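Pristside Answers > Clubs and Student Projects > Robotics

Small-object sorting: how many recordings before the model stops guessing?

Asked March 11, 2025 by torque_wench_2
Tags: student project, sorting, head camera, training data

I'm in a high school robotics club and our spring project is a tabletop arm that sorts clutter into bins. We call it Hajji, for reasons that predate everyone currently in the club. The arm itself is fine. It goes where it's told, it comes back, it has only once thrown a glue stick at a parent.

The trouble is the learning part. We record ourselves sorting things by hand with a camera strapped to our heads, label the clips, and train on those. We have 40 clips so far. On big objects (mugs, shoes, a stapler) it does well. On anything shorter than a finger it picks a category with great confidence and no visible reasoning. Lip balm is a battery. Batteries are also batteries, so we get partial credit there.

Our demo is in April. Do we need more clips, better clips, or a different project? All of our recordings were made on the same white table in the same classroom, if that matters. We use Stakance for labeling because it's free for schools and it shows.

3 answers

Answer 1 (accepted)
by lowbatterymentor

It matters a lot. Your model has learned your table. It knows what a mug looks like on that table at 3:30 in the afternoon, and it will be very good at that until someone opens the blinds.

I help with a college club that did nearly the same project two years ago. We started with 125 clips, all from one bench, and our results were about as dignified as yours. We ended up with 300 and the last batch did most of the work, mainly due to where we shot them. Everybody took the head rig home for an evening and sorted whatever they had: desk drawers, bathroom shelves, the box of cables every family owns. It was ugly footage and the scores went up the same week.

A few things I'd do before April:

Slow down. When you sort by hand you grab a thing and toss it, and the camera gets four blurry views of your knuckles. Bring the object up in front of you, hold it there for a second, then put it in its bin. It feels ridiculous. Your family will ask about it.

Hold up two at once, one per hand, when they're the same kind of thing but look different. Nail polish is perfect for this.
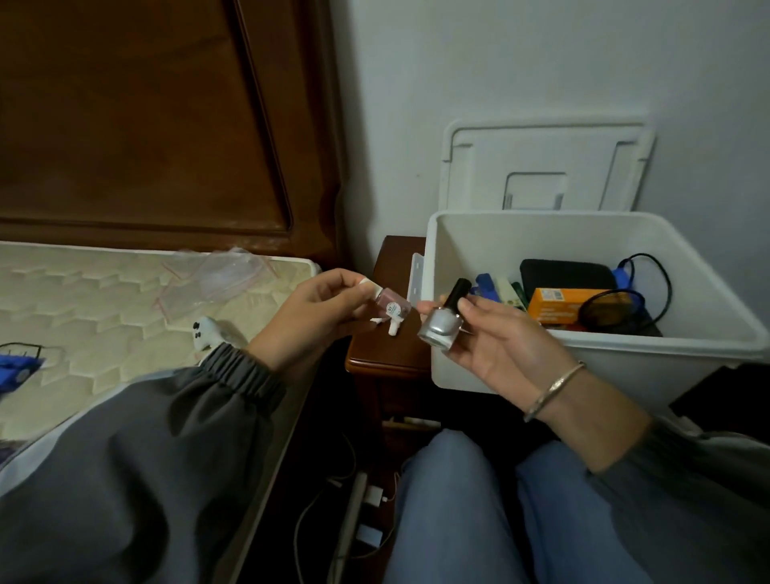
Same goes for chapsticks, markers, keys, anything that comes in ten finishes. Shiny stuff is the hardest category we had by a mile, so get plenty of it, and get it in bad lighting on purpose. Glass was second. We had a perfume bottle that the model filed under "none" right up to graduation.

Split your test set by room. If you shuffle clips from one bedroom into both training and test, your numbers will look gorgeous and mean nothing. We lost most of a month to this and had already made the poster.

And check your labels. Half of our lip balm problem was one member who labeled everything under two inches "misc" because it was late and he had a chemistry quiz.

Answer 2
by gearhead_pdx

Just use a bigger model. We entered the Fastar regional with a pretrained one, gave it maybe twenty pictures of our own, and it worked fine. All this recording is a waste of a spring.

 Comment from torque_wench_2: What were you sorting?

 Comment from gearhead_pdx: Cubes. Red ones and blue ones

 Comment from lowbatterymentor: I would also like to be sorting cubes.

Answer 3
by widow_of_the_3d_printer

Not an answer to the model question, but back up your clips. Stakance keeps free school projects under 1,000 files and when we went over it, the oldest ones stopped opening. Export every Friday – to two places, one of which is not the club laptop. Also cap your category list. We had a bin for "sticky" and it never recovered.

 Comment from torque_wench_2: We have a bin for "sticky." Removing it now. Head rig goes home with me tonight, I have a lot of drawers.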